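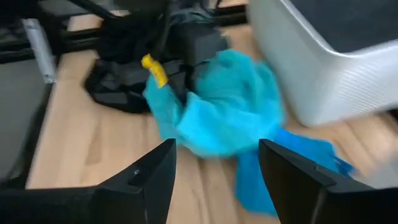
Clemmont workroom, table check, May
Checked by Josiane Baudry, room 332

Tabletop planks and seams: OK. Wipe along the grain, no soaking.
Cloths: teal one left bunched up, blue one lying against it. Fold both and put away before closing.
White container: still out. Label it or return it to the shelf.
Table legs: 2 screws tightened.
Floor under table: swept.
Extension cord: replace, outer cover worn. Ordered from Le Goff.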